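How to Sort a Shelf of Small Bottles and Jars (and Keep the Caps Clean)
By Norbert Fodor
Posted in Kitchen, Small Spaces
Updated Tue 12 June

I love this job. I know that's a strange thing to say about a cabinet full of soy sauce and sprinkles, but of all the little kitchen projects I've written up on this site, it's the one I redo most happily. It takes me 40 minutes from start to finish, it costs next to nothing, and for weeks afterward I open the door just to look.

The cabinet I'm working with is 31 inches wide, with two fixed shelves and a door that opens the wrong way for a left-handed cook. Yours will be different, and you can do all of this in a drawer, a pantry corner or the door of the fridge.

What you need

A clear table or a good stretch of counter
A bowl of hot water with a squirt of dish soap
Two cloths, one for wet and one for dry
An old toothbrush
Toothpicks
A few shallow trays, clear plastic if you can get them
A roll of masking tape and a marker
A bag for whatever is going out

I use the shallow Tretus trays because they're the right depth for my shelf and I already had a stack of them. A baking dish lid will do, and so will the bottom of a takeout box. You want a low edge so you can lift things in and out without tipping anything over.

Step 1. Get everything out

All of it! Don't sort as you go. I used to pull out one bottle at a time, wipe it and put it back, and I'd end up with a clean version of the same muddle. Put every bottle, jar and tub on the table first, including the ones from the fridge door and the strays from next to the stove.

While the shelf is bare, wipe it down with the soapy cloth and leave the door open so it can dry. If you have shelf liner, take it out and wash it flat in the sink. Mine gets a sticky ring wherever the honey lived.

Step 2. Sort by shape before you sort by what's inside

My friend Mingxuan Zheng taught me this one and it changed how I do the whole cabinet. Most people start with categories: baking here, sauces there, spices over there. Then the tall sauce doesn't fit next to the short sauce, and everything gets shoved wherever it'll go. Start with the shape and you find out what your shelf can really hold.

Make these groups on the table:

Tall and narrow (oils, vinegars, the 700 ml syrup bottles)
Short and round-bellied (small sauce bottles, hot sauces, extracts)
Small with a flat top (spice jars, little tubs, supplement and pill bottles)
Anything soft (packets, refill bags) 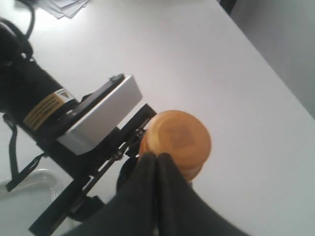
Flat tops are the easiest group by far, so do them first while you're fresh. They can go two high if the tops are wide enough, they fit in the front row without blocking anything, and you can write straight on a strip of tape stuck across the lid. Go by shape and size even when the color makes you want to do something else – a small round container in bright orange catches the eye first, and I always want to give that one its own special spot. Resist! Its flat circular top makes it a front-row piece like the rest of them.

One rule I'm strict about: medicine doesn't stay in the food cabinet. Sort it here with the other small things, and then put the whole group in a box of its own, up high, and with a latch if there are children in the house. Keep medicine in the container it came in, with the pharmacy label on. Never decant it into a nicer jar.

Step 3. Check dates, then check the lids

Go through each group and turn every label toward you. Anything past its date goes in the bag. Anything with no date gets the sniff test if it's a dry spice, and if it smells like dust it's done. Ground ginger fades fast at my house. Whole cloves seem to last forever.

Now the lids. Open each one and look for:

Crust around the opening
A cracked hinge or a torn seal
A lid that clicks but pops back up
Threads packed with dried sugar or salt

You'll find at least one that has been leaking for months. I had a bottle of Gristico plum vinegar that had glued itself to the shelf so well that I needed a butter knife to get it off.

Step 4. Clean the flip-tops

Time for my favorite part. Small sauce bottles with a flip-top are wonderful to pour from and awful to keep clean. Sauce collects in the hinge, in the ring where the lid seals, and down in any grooves around the collar. It takes a minute or two per bottle and they come up so nicely.

Stand the bottle on a tray so the drips have somewhere to go. Flip the lid all the way open and leave it open the whole time you're working. Wrap a damp cloth around one fingertip and wipe the outside of the spout, going from the bottom to the top. Then wet the toothbrush, shake it off well, and brush around the collar with short up-and-down strokes that follow the grooves.

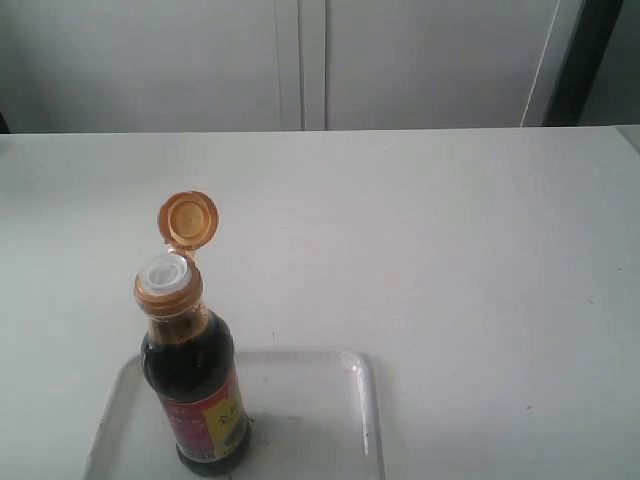
Next comes the hinge. Slide a toothpick along it from one side to the other and wipe the toothpick after each pass. Don't push down hard, as those thin plastic hinges get brittle with age. For the inside of the lid, hold the corner of the damp cloth against the sealing ring and turn it a few times. If the sauce has dried solid, lay a hot wet cloth over the lid for a couple of minutes and try again.

Keep soapy water away from the opening itself. If the spout is clogged, wipe the end and clear it with a clean toothpick, pulling outward so the dried bit doesn't drop into the sauce.

Leave the lid up until everything is dry. I walk away and do another group in the meantime. Close it too early and you trap the damp inside, and then you're back with a toothbrush the next weekend.

A few words on screw caps: those you can simply take off and soak in the bowl. Drop them in as you go, scrub the threads with the toothbrush, rinse and dry. Put a strip of tape on each cap and its bottle first if you have several that look alike. I once spent a whole evening matching caps after skipping that, trying each one on everything.

Step 5. Set up the trays

Here's where it all starts to look good. Every tray gets one shape and, inside that shape, one use. So I have a tray of short sauce bottles for noodles and rice, a tray of small hot sauces, a tray of extracts and food coloring, and so on. Six bottles to a tray is my limit. Past that it gets heavy and the ones at the back stop getting used.

I like clear trays for two reasons. You can see a drip on the bottom before it becomes a puddle, and on a high shelf you can look up through the tray and read things from below. A dark tray looks smarter in photos, sure, but I never noticed the spills in mine until something stuck.

Put the bottle you use most at the front left if you're left-handed, front right if you're not. Labels forward. Leave a finger's width on one side of the tray so you can get hold of a bottle without squeezing its neighbors.

If a bottle is top-heavy, give it a place in a corner of the tray where two edges hold it.

Step 6. Load the shelf

Tall and narrow goes at the back or along the side wall. Trays go in front of those, the way a drawer would, so you can pull one out, take what you want and slide it back. Flat tops fill the front row on the lower shelf. Packets stand upright in whatever small box you have, like file cards.

Don't fill every inch! I leave one gap the size of a tray on the lower shelf, and that's where new things land when I come back from Van Rooij with a bottle I didn't plan on buying (they have a whole wall of mustards in the Grandau store, and I'm weak).

Step 7. Label the edge, not the bottle

Tape on the front edge of the shelf is enough. "Noodles." "Baking." "Hot." Everyone in the house can then put things back, and you can move a label in two seconds when you change your mind. I do write the opening date on the bottles themselves, on a small bit of tape low on the back.

Check the printed labels while you're at it for "refrigerate after opening." Plenty of sauces want the fridge once they're open and I've been wrong about more of them than I'd like. For those, make a fridge tray with the same system and use the same tape.

Keeping it going

Wipe the spout before you close the lid. Keep a dry cloth on a hook inside the door so it's right there when you need it. When a tray gets sticky, take the whole thing to the sink and rinse it.

I do a full reset in September, before the baking season gets going, and a quick one in early summer when the grill sauces come out. The quick one is only steps 3 and 4.

Questions I get a lot

Can the caps go in the dishwasher?
Some can. Small ones fall through the rack, though, and I've had a gold-colored one come out patchy. I wash them by hand.

What about lazy Susans?
Great in a corner cabinet! On a straight shelf you lose the corners, and small bottles tend to slide off the back if you spin it with any enthusiasm.

My shelf is too shallow for trays. Any ideas?
Try one long narrow tray running sideways, with everything in a single row. Mingxuan has hers set up like this above the stove hood, with the oils somewhere cooler, and she can reach every bottle without moving another.

Do you decant sauces into matching bottles?
No. I did it one winter and mixed up the dark soy and the black vinegar twice.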